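Birsen Tuncer spent five years making Manport, a harbour management game, mostly alone. Now she has help from Shahab Parsa, who writes the ship routes, and a console version due from Tirkeck.

"The PC game came first and it was too slow," she says. "You could wait nine minutes for a ferry to dock. Players told me so, and they were right."

The new version has more than 400 missions - most of them short - and a rebuilt menu for the controller. Tuncer found that part the hardest.

"With a mouse you click on a crane and that's it. With a pad you have to get to the crane first. We threw out three menus before this one."

Online play was added in May. Two players can share a harbour, one on the docks and one on the budget.

"I play it with my brother and we argue about fuel," she says. "He buys too much of it." 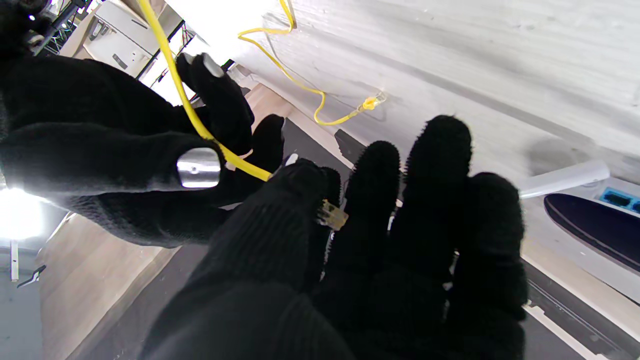

She would like to add weather next, starting with fog, but not before the console version is out.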